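Planning > Equipment > Tabletop Robot Cells: Your Questions

Buying your first robot arm is great fun, and a bit of planning makes it better still! These are the things people ask us most about the Pivwood table cell.
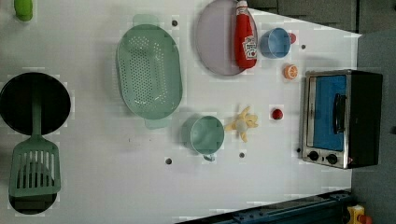
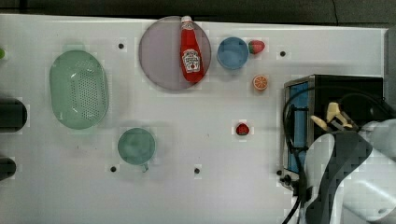
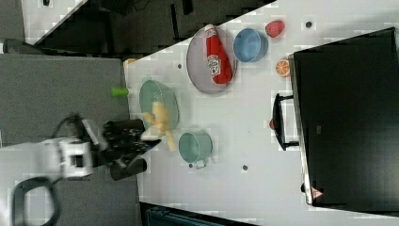
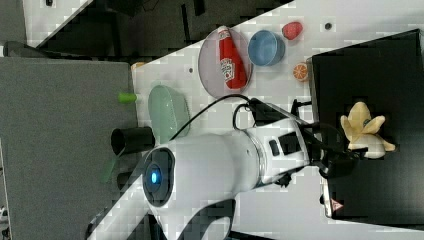 How long should we allow from order to first run?
Allow 20 weeks if you want the Diren gripper as well. The arm alone is quicker.

Should we budget for props?
Yes, and it's the cheapest line on the sheet. Toy food and plain kitchen things will keep a team busy for months. Our last full set came to £136, and we bought two of the items we use most.

Is one gripper enough to start with?
For most teams, yes. Put the price of a second set of fingers under spares. Ours cost £167 and we were very glad to have them in August.

What gets forgotten?
Cable length (measure with the arm at full stretch!), a spare emergency stop, and delivery to an upstairs room.

Can we hire before we buy?
You can. Surdu hires out complete cells for a minimum of 3 months, and part of the fee comes off the price if you keep it. Stullby only sells, but their tables are lovely and solid.

Shares 20 | Comments 3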